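A week of someone else's boat

I should say straight away that I am not a yacht person. I get queasy on pedalos! But when my old flatmate Mansa Bawa rang in October to offer me a spare cabin on the Postano, a motor yacht with a crew of six and beds for 12, I was packed before she'd finished the sentence.

The first thing you notice is the quiet. You step off a noisy quay, hand over your shoes (nobody wears shoes, so bring decent socks) and the carpet swallows everything. My cabin had a bath. A proper bath, on a boat – I had two a day and felt no shame.

Erhan Akbulut, the captain, let me sit up on the bridge one evening and explained that most owners use a yacht like this for five weeks a year. The rest of the time it's chartered, or being polished.

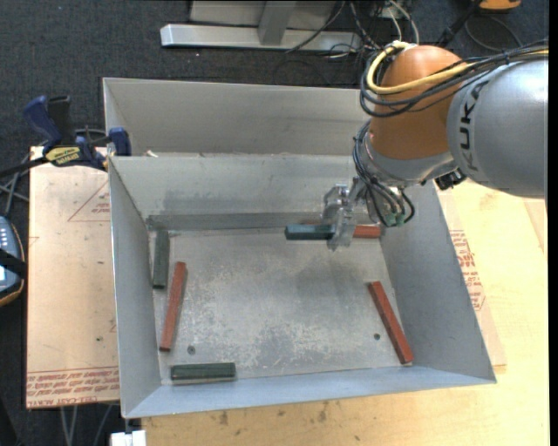

What it costs to say yes

Mansa and her friends split the charter between them, and I was too polite to ask for the total. I did see the fuel slip, though, and went to lie down. Tips are on top, and so are berths, which in the smarter harbours can cost more than my car did.

Would I go again? Tomorrow, if anyone rings. I'd skip the jet ski and take more books, and I'd ask for the cabin at the back, where you hardly feel the swell at all.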